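The Slow Failure of the Cotton Knit

A cotton T-shirt rarely fails all at once. The usual sequence is loss of shape, then loss of surface, then a hole, and the hole is often the only stage the owner records. By then the fabric has been weakening for many washes, and most of the weakening took place inside a machine.

Knit fabric is a network of loops. Each loop can open, lean and close again, which is why a jersey shirt stretches over the head without a zipper. The same freedom makes it unstable. On the knitting machine the loops are held under tension, and unless the mill relaxes the cloth before cutting, that tension is sold along with the garment. The first warm wash releases it. Length goes down, width often goes up, and the buyer concludes that the shirt has shrunk. The fibers themselves have hardly changed in length.

Twisting at the side seams has a related origin. Single yarns carry a twist, and when water lets the yarn move, it tries to unwind. In plain jersey the loops all lean the same way and the whole tube of fabric rotates with them. A side seam that ends up near the navel cannot be ironed back for long. Two-ply yarns, in which the second twist opposes the first, largely avoid the problem and cost more to make. 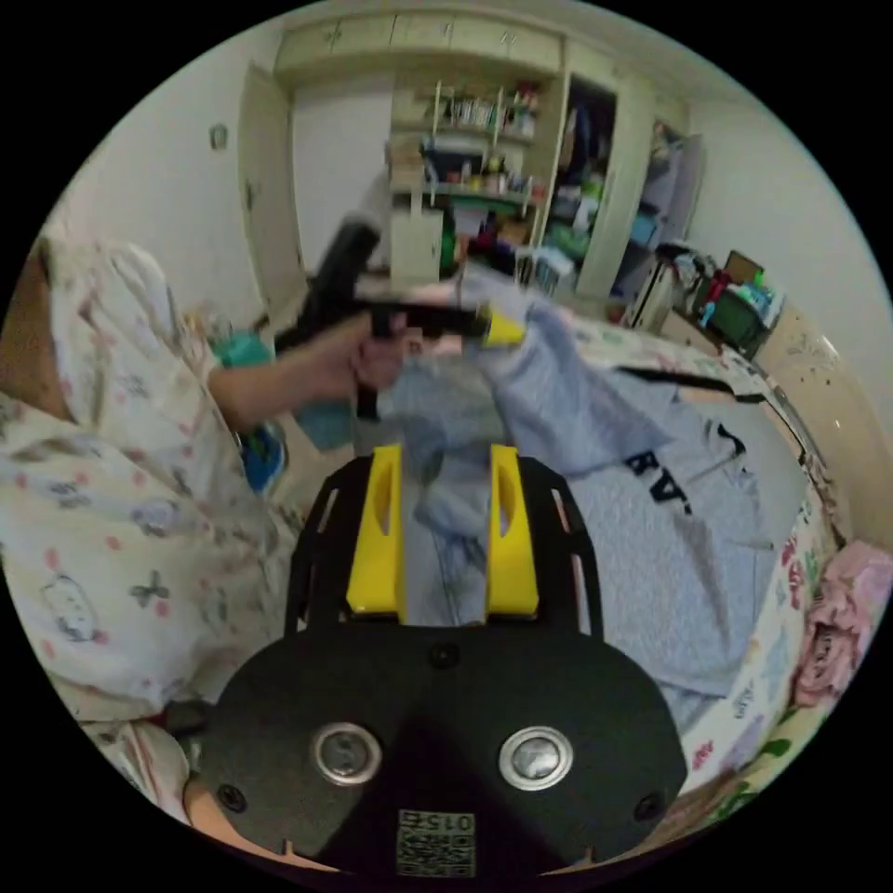
By the Materials Desk, Fotodstead
Staff writer, household textiles
28 August 2022

Pilling is the second stage. Short fibers work loose from the yarn, tangle under friction and form small balls anchored to the surface by longer fibers. Pure cotton sheds most of its pills because the anchors are weak. A cotton and polyester blend keeps them, since polyester anchors are strong enough to hold. This explains a common complaint about blended sleepwear: the cloth stays sound for years and looks worn within a season.

Fiber length matters here more than thread thickness. Long-staple cotton leaves fewer loose ends per inch of yarn, and combing removes many of the short fibers before spinning. Neither step is visible on a store shelf. A care label gives fiber content and seldom anything about staple length, yarn construction or finishing.

For this article we compared 3 shirts from the Stolora basics line, all plain jersey, all white. They were washed 23 times. One was tumble-dried on high, one was tumble-dried on low and one was hung indoors. The high-heat shirt lost the most length and had a thin, slightly fuzzy collar. The low-heat shirt was close behind on length but kept a better surface. The hung shirt felt stiff and had the cleanest collar of the set. A single shirt per method is a small sample and the result should be read that way.

Lint is the simplest evidence of what a dryer does. Everything on the screen was part of a garment or a towel. Some of it was already loose and would have come off in wear. The rest is broken away by tumbling, and dry cotton breaks more easily than damp cotton. Stopping the cycle while seams are still faintly damp removes the harshest minutes of it.

Holes at the front hem are a separate matter. They tend to appear where the fabric is pinched between a waistband button and a hard edge, such as a counter or a desk. The pattern is too local to blame on detergent, although detergent usually gets the blame. Closing zippers before washing and turning shirts inside out reduces abrasion in the drum and will do nothing for the counter.

Two changes in the supply chain are worth watching. Xiao, a mill that supplies plain jersey to several sleepwear labels, plans to print a relaxed-shrinkage figure on its bolts starting in September. Filik, a smaller knitter, already lists yarn ply on its order sheets - a modest disclosure, but a useful one to anyone cutting patterns. Whether either number will reach the tag inside a finished garment depends on the labels, and none has committed to it so far.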